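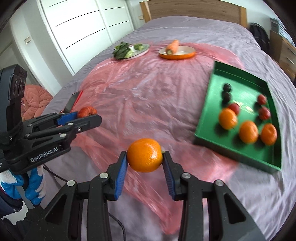
Konen Home Build Moves On to Two-Handed Picking

5/28/21 - Nudenstead

The Konen project, a two-arm picking robot being built in a Nudenstead apartment, has started recording its handling data with a pair of hand-held grippers. The arms themselves are not finished. The base plate and both shoulder joints are done, and the wrists are waiting on bearings.

Recording is done in the bedroom, with a bed serving as the work surface. The items are ordinary groceries: mandarins, plums, other small fruit, a carrot and leafy greens, set out on plates, in a green tray and on a pink plastic sheet. The first log entry lists 41 usable runs. The target for the first training set is 3000.

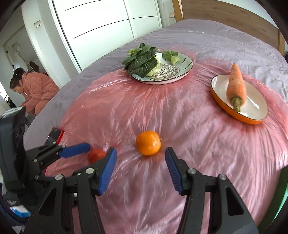 One reader of the project log asked why the builders did not wait for the arms and record with those, given that a hand-held tool moves in ways a small geared arm cannot follow. The answer posted under the comment was that runs with wrist speeds above the planned motor limit will be dropped before training. The limit has not been set yet, so for now all runs are kept.

Finger pads matter more than expected, according to the log. The blue pads on the hand-held grippers are ridged, and the plan is to cut similar ridges into the pads for the finished arms. A smooth set from Tunusov was tried on the bench and let a plum slide at low grip force. A softer compound from Siddiqui is on order.

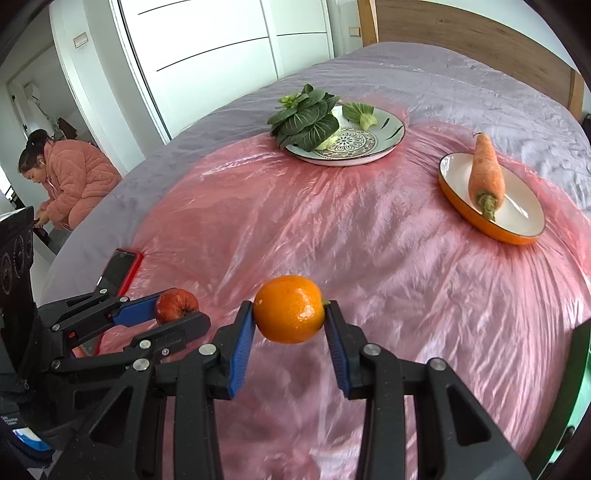 A mandarin held between the ribbed pads of the nearer gripper.

Each run is saved with the gripper opening and both camera streams. Storage is a 1000 GB drive on the desk computer. Syncing the left and right streams remains the weak point - the clocks drift on long runs, and the drift is being corrected by hand for now.

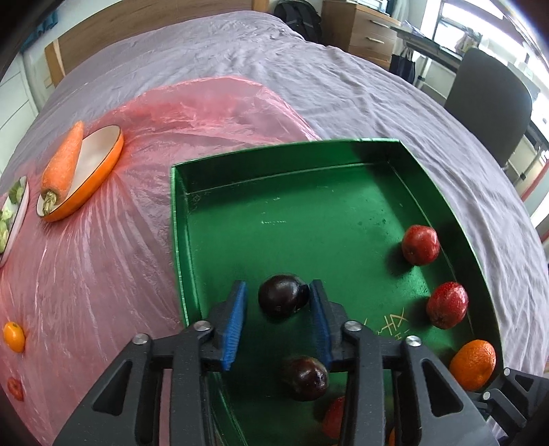

Photo: Konen project log

Picking from the tray is logged as a separate task from picking off the plastic. The rim limits how low the fingers can approach from the side, so the tray runs use a steeper angle. Grip force for the plums is listed as "to be measured."

Wrist assembly is planned for June. The parts list, now at 43 lines, is posted with the log, and the drawings for the shoulder joints will be added once the bolt pattern has been checked.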